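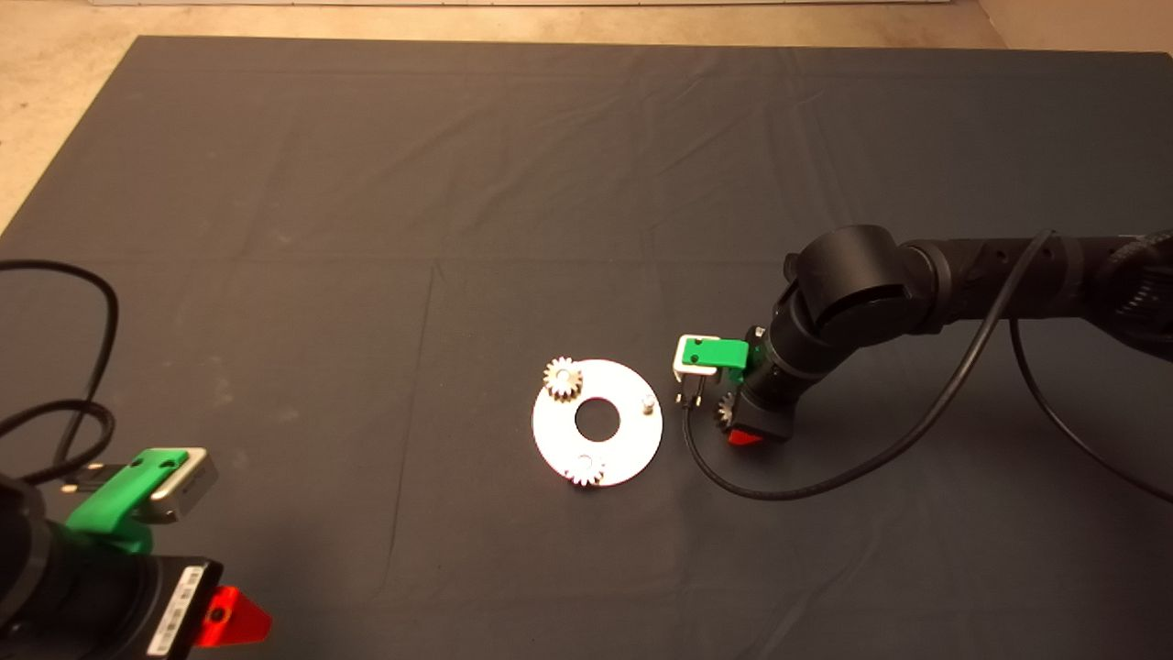
Tistari Teaching Collection: Small Mechanisms Gallery

Print this page | E-mail this page

Last updated: Mar 18, 2019

The Tistari Teaching Collection holds 91 small mechanisms and part-built training pieces, used in the instruction of first-year students in assembly and fitting. The gallery presents a selection from the gear and bearing section. Each entry gives the title under which the piece is held, followed by a short note prepared by Eleri Owen, Keeper of the Collection, with Sarla Rajput of the Teaching Office.

Pieces are shown as they are used in class. Where a set is issued with parts unfitted, it is shown in that state.

Gear plate with three spur gears
A flat white circular plate with a round hole at its centre, and three small silver spur gears. Two gears are on the plate, one near the rim and one slightly over the edge; the third is off to the side, and a short metal peg stands empty. The set lies on a dark grey cloth. Students fit the gears in their first practical session.

Ratchet and pawl, demonstration model
Made in the Bautista workshop for classes in one-way motion. The spring was renewed last July and the original is kept with the model.

Bevel gear pair in open housing
Two bevel gears set at a right angle, with the side of the housing removed to allow the meeting of the teeth to be inspected. Students are asked to set the clearance by hand and record it before any gauge is issued.

Worm and wheel, bench-mounted
One of 14 pieces transferred from the former Palinden training rooms. The brass label on the base carries the old Palinden number, 3587, and this number has been kept in the present catalogue.

Rack and pinion, hand-driven
The handle is a later replacement. Marlies Baumgartner, who taught the fitting course for many years, preferred this piece for assessment and wrote the instruction sheet still supplied with it.

Planetary set, incomplete
One planet gear is missing. The set remains in use for drawing classes, for which a complete set is not required.

Bearing rings and spacers
Loose rings in graded sizes, with spacers. Please note that the two smallest sizes are issued on signature only and must be returned to the tray before the room is locked.

Notes for visitors and borrowers

All small parts are to be handled over a cloth, laid flat on the work surface or floor. Gears should be lifted by the sides and should not be pushed on to a peg at an angle. Parts found to be worn or chipped should be placed in the marked envelope and handed to Dindo Sebastian at the issue desk.

Departments wishing to borrow a set are asked to apply in writing at least 2 weeks before the date of the class. Sets prepared under the Drodico loan scheme are listed separately and cannot be reserved through this page.

Copies of the photographs may be requested for teaching purposes. Requests should state the title of the piece and the intended use, and should be addressed to Analyn Ocampo, Collections Office.

Contact: Collections Office, Tistari Teaching Collection
Copyright Tistari Teaching Collection. All rights reserved.
Back to top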